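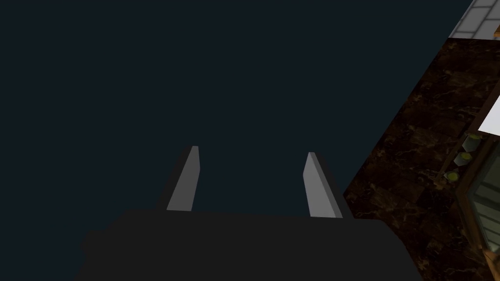
Two gray fingers and a dark stone countertop in a simulated kitchen.

My sister called last night to ask if she should hold off on a new dishwasher, seeing as the robots are coming. Buy the dishwasher, Feven, I said. Then I lay awake thinking about it, so you get a blog post.

I've been poking around in simulated kitchens since September (evenings mostly, when the kids are asleep) and I keep changing my mind about how close we are. The kitchens look great now! You get marbled stone, white wall tiles with proper grout lines, a cabinet with a wood frame and what looks like a glass door. Somebody cared about that stone. And then at the bottom there's your gripper, two fingers with a gap between them, and the whole question is what you can do with those.

Quite a lot, on a good day. Picking up a mug is fine. Pulling a drawer is fine if the handle sticks out enough. Wiping a counter I'd call half solved – it wipes, but it has no idea whether the jam is gone. My old coworker Angus Semple swears laundry will fall first, and we've had a dinner bet on it for ages. I say it'll be loading the dishwasher, and I say it'll be slow.

What gets me is the small stuff. Look at the three little round yellow-green things over on the right. Jars, knobs, I couldn't tell you from this angle, and it matters a whole lot, because you lift a jar and you turn a knob. My six-year-old would just reach over and find out. A robot that finds out by yanking is a robot I don't want near my stove.

Akash Ahuja, who I used to share a desk with at Clalten, moved over to packing lines and says the shop floor is a different story. The boxes are the same box all day and the table is bolted down. My kitchen table has homework on it, and sometimes a cat.

So, Feven, my answer stands. Get the one with the third rack, and have them haul the old one away while they're at it. I'm on dish duty tonight and there's a lasagna pan I've been avoiding since Thursday.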